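Randari opens hands-on automation program for packing staff

30/09/2024

Packing staff at Randari are now teaching the company's new handling robots themselves, using hand-held grippers to show the machines how each job is done. The program, built with automation firm Mirkari, started in March as a trial with two teams and is now open to all 400 employees.

Anyone who joins spends two hours a shift on demonstrations, at full pay, and keeps their usual role. The robots will take over the repetitive lifting and sorting that leave people with sore wrists and shoulders - work that staff put at the top of the list when we asked what they'd happily give up.

"The people who know this work best are the ones shaping how it gets automated, and I'm thrilled with how quickly they've made it their own," said Ruth Ccori, program lead at Randari.

Staff can also train as robot supervisors, a new role with its own pay grade. Enrolments for the next intake are open through team leaders.

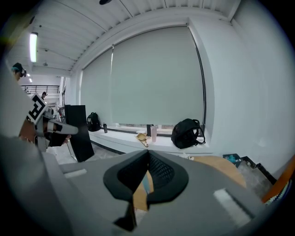 Huamán said the best part was going home without aching hands, and asked that the night shift get its turn next.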